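3.2 Collection of demonstrations by remote control

All demonstrations in this section were given by remote control. The operator sits at a desk, holds a six-axis hand controller and watches the view of the wrist camera on a monitor. The same program, which we call Osier, drives the simulated arm and the real arm, so the operator does not need to learn two ways of working. Commands are sent at 60 Hz and are stored together with the joint angles and the camera image.

We collected 816 demonstrations in simulation and 300 on the real arm in our laboratory in Illville. Each one begins with the arm in a random pose above the work surface and ends when the operator presses the stop button. We did not remove demonstrations in which the operator hesitated or made a correction. In an earlier study we removed them, and the learned policy then had no knowledge of how to return from a bad position.

The first seconds of a demonstration need special attention. At this time the operator often has only the plain surface in view, and must judge the height of the gripper from small cues. Shadows are one of these cues. In the simulator we therefore change the number of lamps and their direction between demonstrations, so that the policy does not connect one shadow pattern with one height. Figure 4 gives a wrist view from the simulated set.

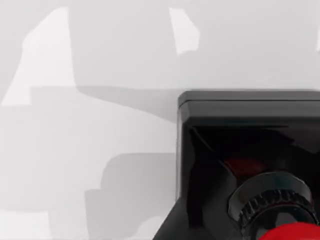

Figure 4. Simulated wrist view: the light gray surface with overlapping shadows, and part of the black gripper housing at lower right.

Beril Saraç objected at the July project meeting that an operator who reads the height from shadows is teaching something the policy may not be able to learn, and asked whether the same people would move in the same way if the shadows were switched off. We consider this a fair question. To answer it we repeated 43 of the simulated demonstrations with flat lighting, with the same operators and the same start poses. The operators came down more slowly and stopped more often before contact. The path of the gripper in the horizontal plane changed very little.

From this result we made two decisions. First, the speed of the downward motion is not copied directly - the policy predicts only the next position, and a separate controller sets the speed. Second, the flat lighting demonstrations were kept apart and were used only for testing.

Operators were allowed to rest whenever they wished. Between two demonstrations the hand controller is set to zero again, because a small drift of the wrist angle was found in the first recordings. The recordings made before this correction are not part of the numbers given above.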